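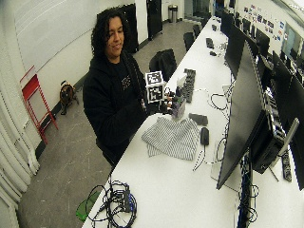 Diary: Openings and Dining

Aug 19, 2019

The first full day of dinner service at Povier concluded at twenty minutes to midnight, and this entry is made before the details are lost. The group's third restaurant, on the corner of Plurkgate opposite the old tram shelter, has now been open to the public for one evening. The remaining entries for the opening period will be posted on this page as they are written.

The doors opened at half past five. The reservation book held 174 names, divided between two seatings, and the kitchen had been asked to prepare for a further number at the bar. The first party arrived early and was seated at the window. Their order was two plates of smoked trout, the barley with mushrooms and a bottle of the house cider. The trout left the kitchen in eleven minutes, which the head chef considered slow.

Chidubem Iyamu, who leads the kitchen, had written the menu in June and has changed it four times. The version served tonight has 16 dishes. The lamb shoulder was restored on Saturday after a week's absence, at the request of the dining room staff, who had tasted it at the rehearsal dinner and continued to mention it. The cold beet soup was removed the same day. It may return in warmer weather, or it may not.

The theme of the room has been the subject of a good deal of correspondence. Povier takes its decoration from the mountain railway hotels of a century ago, with travel posters along the rear wall and a luggage rack above the long bench. Earlier proposals called for waiters in conductors' caps. The group declined this in the spring and has not been asked to reconsider. The sound of a departing train, which was to be played at the beginning of each seating, was used once this evening and then withdrawn. Two guests at the bar had picked up their coats.

Service in the first seating was steady. Bread ran short at ten past seven and was replaced from Brindholm, our bakery and cafe three streets away, where the evening manager sent over 41 rolls in two crates. They were still warm. The same manager has asked that future requests be made before six, and this has been noted in the kitchen log.

The second seating was less even. Three large parties sat down within a few minutes of each other, and the pass could not hold the plates. Mr. Iyamu left his station and carried dishes himself for part of the hour. One table of eight waited a long time for its main course and was offered dessert with the compliments of the house. They accepted the walnut cake and stayed until closing. A complaint was received about the height of the stools. It is a fair one, and the supplier will be called in the morning.

Several neighbors came in. The owner of the shoe repair shop next door ate at the bar and spoke at some length about the previous tenants, a billiard hall and, before that, a seed merchant. She recalled that the cellar used to flood. The cellar has been dry through the building work, but the wine on the lowest shelf will be moved up one row this week – a small job that should have been done already.

The street itself was busier than expected for a Monday. Plurkgate has gained a noodle counter, a bookshop with late hours and two cafes in the past year, and people now walk its full length after work. The group chose the address with some caution. On the evidence of one evening, that caution may be relaxed a little, although a first night draws friends and the curious, and the second week will be the better guide.

Takings for the bar alone came to 958, before the cider was counted. The full figures will be entered by the office at Grube, where the accounts of all three restaurants are kept. The card machine at the front desk failed twice and was restarted both times. A spare has been requested.

Staff supper was served after the last guests had gone. It consisted of lamb, the remaining rolls and a pan of barley that had been cooked for a cancelled table. The dish room finished last, as it always does, and the plates were kept hot for them. Mr. Iyamu thanked the team briefly and then asked who had salted the green beans, as they had been salted twice.

Points for tomorrow: the second seating to be staggered by fifteen minutes; bread to be ordered from Brindholm by noon; the light over table nine to be lowered; the train recording to be taken off the system altogether. The fish delivery is due at seven, and the side door must be unlocked by then.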